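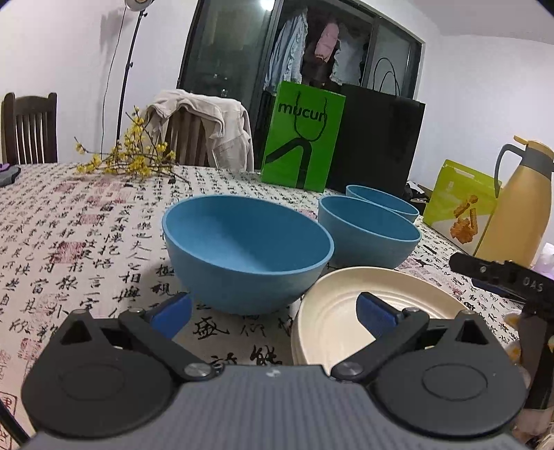
The house rules for gripper work

By the second hour of a table-clearing session, everyone gets sloppy. The hand tires, the bowls start to look alike, and it's very tempting to skip the bit where you put everything back and start over. That's exactly the point at which a good set of rules earns its keep, and I've become a real fan of the ones used at Jotura.

Jotura records people doing everyday chores with hand-held grippers, in ordinary homes, so that robot arms can learn from them. Its rule book began as a single sheet and has grown to 6 pages. I read it on the train and then read it again, because it is a lovely piece of plain writing! No flow charts, hardly any jargon, and every rule is something you could do before your tea went cold.

The first section is all about starting positions. Open the fingers fully before you reach. Come in low and slow. Check both finger pads for grease, crumbs and lint, and wipe them between tasks (a slippery pad will teach a robot to squeeze far too hard). Dishes with a smooth finish get their own paragraph, and so they should.

Then comes my favourite part, the rule about tidying. Leave the home as a home. Bags, flowers and the laundry can stay where they are, provided nothing personal can be read and everyone living there has agreed to the session. Older practice at Mondulov, the workshop where many of these habits were first written down, was to strip the table bare. The robots trained that way did beautifully on bare tables and went to pieces at the sight of a patterned cloth.

Safety gets the firm treatment. Two grippers may work at one table, but they never reach for the same dish. Sessions stop at 60 minutes, with a proper break away from the table. Kettles and thermos jugs are emptied first. Anything with a sharp edge waits for a separate session, with a second person watching.

The section on mistakes surprised me most. If you drop a spoon, keep going, pick it up and mark the recording afterwards. Güler, a smaller outfit that shares its checklist freely, used to throw those recordings out. Now it keeps them in their own folder, clearly labelled, and I think that's a terrific change. A robot that has only ever seen tidy work has no idea what to do with a spoon on the floor.

Is any of this a standard in the formal sense? Not yet. Elta has put forward a shared draft built on 4 headings: consent, setup, handling and labelling. The sticking point is labelling, where each group has its own colourful vocabulary. One says "place", another says "set down", and a third has separate words for bowls and plates. Comments on the draft stay open until October, and people who do the work with their own hands are warmly invited to write in.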